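Aug 24, 2023

Drove out to Otuswood to look at the used Tolon compact again. The meter reads 2,469 hours. Loader pins have some play and the left rear tire is cracked along the sidewall. The mower deck is fine.

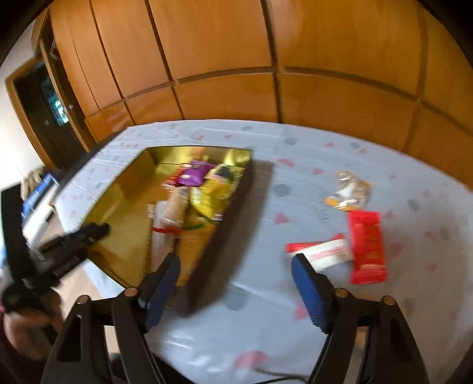

Hendetti said the clutch would be the first thing to go at those hours, and that I should knock 1,000 off the asking price before talking any further. I offered that. The seller wants to think it over until tomorrow.

If I get it, the loader has to be tight before December, when the lane needs clearing. New pins and bushings, 17 days if they are not in stock. 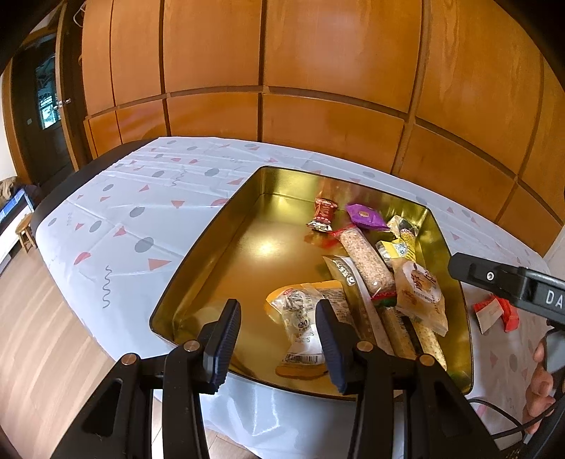 The tire can wait until spring if I keep it off the stubble. I still need to measure the shed door with the roll bar up. Greased the old baler tonight and changed the oil in the pickup. Hay in the low field is ready to rake if the rain holds off.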